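第四章 厨房台面任务的布置与示教采集

在开始这一章之前，请先确认您已经读完第三章的手眼标定部分，并且标定残差已经写进了工作站的配置文件。很多朋友拿到系统后心里着急，想先录几条数据看看效果，这种心情我们完全理解，我们自己当年也是这样。不过标定没做好的话，后面录的每一条轨迹都会带着同一个偏差，到训练时才发现就太可惜了。所以请先泡杯茶，把第三章走完，再回到这里来。

本章讲的是 Wivel 方法里的台面任务部分：怎样布置一个生活化的厨房台面，怎样在上面采集示教数据，以及怎样检查这些数据够不够用。Wivel 的基本想法并不复杂，就是让策略在杂物较多、背景花纹较强的环境里学会抓取和放置，这样换到别人家的厨房时，它不至于因为台面颜色或墙砖变了就不知所措。我们在 Brendirton 实验间里用的就是这一套做法，您可以照搬，也可以按自己的条件调整。

4.1 需要准备的东西

一块平整的台面，浅色或深色都可以，带花纹也没有关系。
一块木砧板，作为主要操作区域的基准。
一到两件操作对象，例如带把手的塑料杯，或者带立柱的圆形木底座。
若干背景物品，比如小家电、厨房纸、餐具筒、麦片盒、玩具水果等等。
Trokgate 采集软件，装在工作站上，版本与随附光盘一致即可。

说到背景物品，我们想多啰嗦几句。初次使用的朋友常常会把台面收拾得干干净净，只留操作对象，觉得这样数据“漂亮”。漂亮是漂亮，可是这样训练出来的策略比较娇气，旁边多放一个罐子，它就可能伸手去够罐子。我们建议从第一天起就让台面保持平常过日子的样子，不必特意摆得整齐，也不必买新的东西，家里有什么就用什么。

4.2 布置台面

1. 先放大件。把烤箱、烤面包机一类的小家电放在台面的一侧，给操作区域留出位置。小家电在整个采集过程中请保持断电，并让它们完全冷却之后再靠近。

2. 放砧板。砧板斜着放或者正着放都可以，我们更喜欢斜着放一些，策略会因此少依赖台面边缘的方向。放好以后用手轻轻推一推，如果容易滑动，请在下面垫一块防滑垫。

3. 放操作对象。杯子要立着放，把手朝向请在每一组里换一换。带立柱的底座放在杯子旁边，两者之间要留出夹爪张开后的空间，不然第一次下探就会碰倒其中一个。

4. 放背景物品。靠墙的一排可以放得满一点，高矮搭配着来。盘子里的玩具水果容易滚动，建议放在有边的盘子里，再整体移到抽屉柜或者架子上。
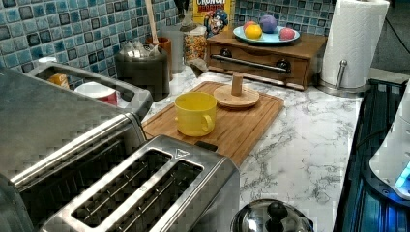 5. 检查光线。白天窗边的光会慢慢变化，这本身是好事，可以增加数据的多样性；只是不要让阳光直接照在不锈钢表面上，反光太强时，深度图会出现大片空洞。遇到这种情况，把窗帘拉上一半，或者把小家电转一个角度，通常就能解决。

6. 整理线缆。电源线请贴着墙走，不要从操作区域上方横过。采集途中如果线缆挂到机械臂，请马上按下急停，不要用手去拉。

注意：玻璃罐、陶瓷碗这一类易碎物品可以作为背景，但请放在机械臂够不到的地方。软件里的工作区边界只限制末端位置，肘部仍然可能扫过边界以外的区域，这一点请务必记在心里。

4.3 录制示教

1. 打开 Trokgate，选择“新建任务”，任务名称请用英文或拼音，避免导出时出现乱码。

2. 在“指令”一栏里写一句自然的话，比如“把黄色杯子拿起来，放到砧板左边”。同一个任务最好准备几种不同的说法，让语言部分也见见世面。

3. 把机械臂移动到起始姿态，按一下脚踏板开始录制。听到提示音之后稍等片刻再动，软件需要一点时间把各路时间戳对齐。

4. 平稳地完成动作。速度不用快，像平时给客人端水那样就好。中间犹豫了、抓歪了又重新抓，都没有关系，只要最后完成了任务，这一条可以保留，并在备注里勾选“含纠正动作”。

5. 再按一次脚踏板结束录制，在弹出的窗口里选择“成功”或“失败”。失败的轨迹请不要删除，它们会单独存放，后面做成功判别器的时候用得上。

6. 每录完3条，请换一次操作对象的位置；每换完一轮位置，再动一动背景物品。换的幅度由您自己把握，有时候只是把麦片盒转个面，或者把杯子挪到底座的另一边，就已经足够了。

提示：录得久了人会累，动作也会不知不觉地变得千篇一律。我们习惯在下午4点以前收工，星期五只做检查不录新数据。您不一定要照做，但请给自己安排休息的时间。

4.4 数据量与检查

我们自己在台面任务上一共录了300条示教，其中216条用于训练，其余留作验证和挑选参数。这个数目是针对单臂、两种操作对象的情况，如果您增加了对象的种类，数据也要跟着增加。

录完以后请按下面的步骤检查：

1. 在 Trokgate 里打开“回放”，把每条轨迹都看一遍。是的，每一条都要看，我们知道这很花时间，可以两个人轮流来。

2. 留意夹爪闭合的那一刻。如果画面中夹爪已经合上，而状态曲线还停在张开的位置，说明时间戳没有对齐，请回到4.3节第3步，重新录制这一条。

3. 打开“分布图”，看一看操作对象的起始位置是不是都挤在一起。如果砧板的某个角落一直空着，请补录几条。

4. 导出数据集，并把导出日志和数据放在同一个文件夹里。日志里记着软件版本和标定编号，日后排查问题全靠它。

小心：导出过程中请不要拔下移动硬盘。软件在最后阶段才写入索引文件，中途断开会让整个数据集无法读取，需要从原始录像重新生成。

4.5 我们得到的结果，供您参考

用上面的216条数据训练之后，我们在一个没有参与采集的台面上做了测试，砧板、墙面和小家电都换过，操作对象保持不变。测试共做了59次，失败主要集中在两种情形：一种是杯子的把手正对着墙，夹爪从外侧伸过去时角度不够；另一种是杯子与底座靠得太近，夹爪下探时先碰到了立柱。前一种在补录了把手朝里的示教之后明显好转，后一种到现在还没有完全解决，Joseph 分支里正在试验一种先推开再抓取的办法，有兴趣的朋友可以切换到这个分支看看，只是它的配置文件格式与主分支不同，请先备份。

另外有一点体会想和您分享。我们曾经把背景物品全部撤掉，用同样的数目重新录了一遍，训练时的损失曲线好看得多，换到新台面上却常常抓空。所以如果您看到损失下降得比较慢，先不要着急改网络，也许只是台面比较热闹，给它多一点时间。

4.6 常见问题

杯子经常从夹爪里滑出来。
请检查指尖的橡胶垫有没有沾上油或者灰尘，用湿布擦净晾干后再试。塑料杯表面光滑，夹持力可以在“设备”菜单里调高一档，不建议一次调得太多，薄壁的杯子会变形。

底座上的立柱总是识别不到。
立柱比较细，在深度图里容易丢失。可以把相机稍微降低一些，让立柱的侧面多露出来一点，改动之后请重新做手眼标定。

换了桌子以后，机械臂放东西时总是偏高。
多半是台面高度没有更新。请在“工作区”里重新执行一次触底测量，测量时砧板要先拿开，量完再放回去。

如果以上办法都没有解决您的问题，请把导出日志连同一条有代表性的轨迹打包，按附录二的方式寄给我们。策略的训练参数和部署步骤请看第五章。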